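From: Jean Tosh
To: marnham-swap list
Date: 4/20/24
Subject: Re: [marnham-swap] Packing seed orders so they arrive whole

Answering the points in order, with the old message left in so people who joined in March can follow.

> I sent out 12 parcels after the spring sort and two came back to me, one split
> down the side and one with the label rubbed off. I used padded mailers for
> all of them. Beans were fine. The tomato packets were flattened and a good
> few of the seeds had cracked. Is it the mailer, or is it me? Also, does
> anyone still put the seed in glass? I had some in little jars and did not
> dare post them.

It's the mailer, mostly. Padding protects against knocks, but a padded mailer goes through the sorting rollers like any letter if it is thin enough, and the rollers are what crack seed. Beans and peas are hard and make the parcel too thick for the letter machine, so they get handled as a package and do fine. Tomato, pepper and lettuce seed in a flat mailer gets squeezed.

I stopped using padded mailers for anything but beans. Small boxes cost more in postage but I have had one complaint since I changed, and that was a parcel that sat in a wet mailbox.

What I do now:

Seed goes in a paper packet, folded over twice and taped across the fold. Not plastic, unless the seed has been dried for a good long time first. Plastic holds whatever damp is left in there and you can lose the lot to mold before it gets where it is going.

The variety name and the year go on the packet in pencil. Ink runs. I write the name on a slip inside as well, so if the outside is spoiled the person still knows what they have. We had a long argument two years ago over whether a batch was Sornel or Rácz, and all of it came down to one smeared label. They are both red paste types and you can't tell them apart until they fruit, and some people can't tell them apart then.

Packets go in the box standing on edge, with crumpled paper on each side so they can't slide. Shake the box before you tape it. If you hear anything move, put in more paper. Tape every seam, the bottom ones included, and go past the edge of the seam by a couple of inches at each end. The split you describe sounds like a seam that was only stuck in the middle.

Write the address on the box itself as well as on the label. Put clear tape over the label, but not over a barcode if you print your postage at home. Mine was refused once for that, the scanner would not read through the shine.

On glass: don't. If you must send something in a jar, it needs its own box inside a second box with two inches of packing all around, and by then you have spent more than the seed is worth. Tip the seed into paper and keep the jar.

Boxes. I don't buy them. Ask at the pharmacy and the feed store, and keep whatever comes to the house. The Bernimex boxes that the garden trays come in are a good weight of card but too long, so I cut them down and fold a new end. Anything that has had soap or dryer sheets in it I put out for recycling, as the smell gets into the packets and people do write to complain.
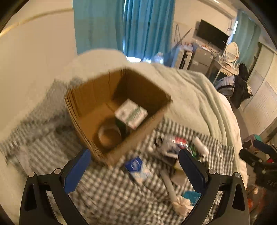
Ronan asked on the last round whether a used box is really safe for seed, as his brother-in-law lost a whole tray of saved squash to weevils and blamed the cardboard. I told him I think the weevils came in with the seed. They lay in the pod or the kernel while it is still on the plant, and the cardboard gets blamed as it is the last thing anyone touched. But if you are worried, put the sealed packets in the freezer for a week before you mail them, and let them come back to room temperature before you open anything. The seed has to be properly dry or the freezer will kill it.

A few list matters while I'm writing.

The master sheet now has 3,743 entries going back to when it was kept on index cards. Many of those are the same thing under different spellings. If you see your own variety in there twice, send me both line numbers and tell me which to keep. Please don't edit the sheet yourself - I had 19 rows vanish last month and it took an evening to put them back.

Requests should go to the person who has the seed, off list. Replies to the whole list saying "me too" fill up the digest and the people reading on their phones have to scroll through all of it.

If you are asking for more than two varieties from the same person, offer to pay the postage. Stamps are fine. Most people will say no but it should be offered.

To go back to the two parcels: if the one with the rubbed label still has its packets intact, do a germination test before you send it out again. Ten seeds on a damp paper towel in a bag, somewhere warm, and look at them after a week. For the cracked tomato seed I'd test it too. Some of it will come up if the crack is only in the coat. If it does poorly, let me know which varieties and I'll see what I have spare. I know I have Sornel from last year and the year before.

Jean

--
marnham-swap: send "digest" in the subject line to get one message a day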